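In praise of the knitted dishcloth

I gave up paper towels in October and I can't stop talking about it! A knitted cloth has grip, it has heft, and those little bumps lift dried porridge off a table like nothing else I've tried. Ours live by the sink in our kitchen in Trirside, four of them, in colours I'd happily wear.

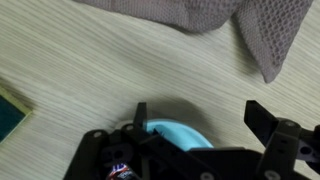
People tell me a cloth is more work. It goes in with the towels and dries on the tap – where's the work? I'd wipe a wooden table twice a day just for the pleasure of seeing the grain come up (and I do). Sponges can stay for the pans, I'm not a monster. But for the table, after breakfast, give me something knitted, a bit crumpled and soft from use.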